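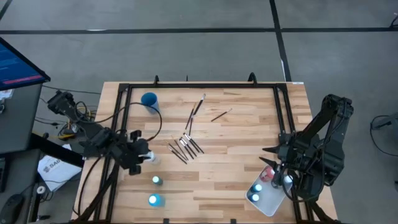

Fig. 4.1 Paintbrushes, a blue cup and small bottles of paint on a wooden tabletop.

Chapter 4
Mixing Color

Draft notes for spring sections. Read before Tuesday, bring the chart.

Most beginners buy too many colors. A full box, every tube opened once, half of them dried out by June. You can get a long way with a warm and a cool of each primary, plus white. Black if you must. Edmund Wieczorek taught the evening class at Cuncombe for 16 years and kept black in a locked drawer; students had to ask.

What this chapter covers: hue, value, strength. Then grays. Then the long exercise at the end, which takes two sittings, so plan for it.

Hue first. The name of the color, more or less. Red, green, orange. Easy to see, easy to talk about, and the part people get stuck on. Value is how light or dark it is. Squint at your subject and the hue drops back, the value stays. Do this a lot. Strength (some books say chroma, or saturation) is how far a color sits from gray.

Why does mixed green go muddy? Usually the blue leans red, or the yellow does. Red is the opposite of green, so a little of it dulls teh mix. Use a lemon yellow and a blue that leans green. Want an olive? Then go ahead, use the warm ones.

Dark into light. Always. Put the yellow down, add blue on the tip of the brush. Going the other way you will use up half a bottle of yellow and still have a dark green.

A word on water. Acrylic and gouache both shift as they dry, acrylic usually darker, gouache depends on the color. Test on scrap paper, wait, then judge. Fiorella Galli's students at Emgate paint a swatch in the margin of every sheet and write the mix next to it in pencil. Worth copying.

Key terms: primary, complement, value, tint, shade, neutral.

Warm-up 4.1
Pick 2 complements. Mix them in small steps from one to the other, a row of swatches, no white. Find the grayest one and mark it. Now do the row again with white added to each step. Keep both sheets, you will need them agian in Section 4.3.

4.1 Warm and Cool
Every tube color leans one way or the other. Start with your reds.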